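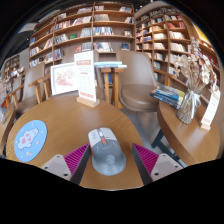

The Oltevard Bemine is a cloth-topped mouse pad sold in three shapes, and this review covers the 20 cm round version after a full spring of daily use. Most pads in this price range are rectangles cut from the same foam sheet, so the round cut deserves a separate look. On a round wooden table, a small circular pad such as the light-blue one with the cartoon creature leaves most of the top free, but it also sets a hard limit on how far the mouse can travel before it drops onto bare wood. That limit decides whether the Bemine suits a given user, and everything else is secondary.

Size and travel
The usable area is slightly less than the stated diameter. The outer edge is beveled, and tracking becomes uneven over the bevel. At a sensor setting of 796 counts per inch, a full sweep across a single office monitor fits on the pad with little room to spare. At lower settings the hand has to lift and reset. Users who run two monitors should raise the setting or buy the rectangle.

Surface
The top is a tight polyester weave, printed by dye transfer. Starting friction is low for cloth and stays even in both directions. After the test period the center had become a little smoother than the rim. The difference can be felt with a fingertip and does not show up in pointer movement. The print did not fade or lift. A plain gray version uses the same cloth, and no difference in tracking was found between the two.

Base
The underside is natural rubber with a fine dot pattern. It holds well on sealed wood, glass and laminate. On oiled wood it creeps toward the user during fast movement, and wiping the rubber with a damp cloth restores grip for a few days. The base had a strong odor out of the package, gone after a week near an open window.

Edges
There is no stitching. The Vateo, its closest competitor, has a stitched rim that wears better but stands above the cloth and rubs the wrist. The Bemine's bare edge is more comfortable. One section began to separate from the rubber in May, at the point where the forearm crosses it. The gap has not grown.

Cleaning
Hand wash in cool water with dish soap, then dry flat. Hanging it over a rail left a crease that took two days under a book to remove. The maker rates the surface for 85 washes. Four were done for this review, with no change in shape.

Price
The round Bemine was bought from Bogale at 3,000 yen, shipping included. The rectangle costs the same and gives more surface for the money.

Verdict
Recommended for small tables and high sensor settings. Not recommended for drawing, low-sensitivity games or oiled wood. The unstitched edge is the part most likely to fail first.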